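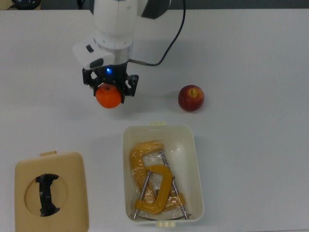 Subject: Re: [cell-users] Open day at Merkmont, 15th October

Replying to the list so everyone gets the same answers.

> We plan to send 8 people from the Finia packing line. Two questions
> before I book travel. Is the pick-and-place station running a fixed
> program, or will visitors be able to change the task? And are you
> showing it on real goods or on test blocks? At the September session
> at Nakpan it was all foam cubes, and my group learned very little
> about grip force from that.

Eight is fine. Please come in two groups; the station gets crowded otherwise.

On the first question: the sequence is fixed for the first half hour, then open. Visitors can swap the pick order and move the objects by hand between cycles. The arm has to be stopped and the operator has to confirm before anyone reaches over the table.

On the second: real goods. The table is set with an orange, an apple and an open plastic container with two C-clamps in it, still in their clear bag. The fruit is the easy part. The parallel gripper holds the orange between its two fingers, and the force limit stays the same for the apple. The bagged clamps are harder. The plastic wrinkles and reflects, and the pose estimate suffers for it. In our last block of 277 attempts on bagged hardware, most of the failures were in detection, not in the grasp – we will bring the log.

The container lid has a curved handle across a round recess. Lid placement is not in the program yet. If your group wants to discuss approach angles for it, raise it at the station.

Practical points:

- Cycle time is not tuned. Do not quote it in your trip report.
- The Fusamard vision module will be shown separately, in the second room.
- Handouts: we are printing 200, so no need to print your own.
- Safety shoes are not required on the demo floor. They are required if you want to see the line.

If you have a part of your own that you want tried, send dimensions and weight to the list beforehand. Nothing over 2 kg – the fingers fitted now are not rated for it.

Merkmont demo cell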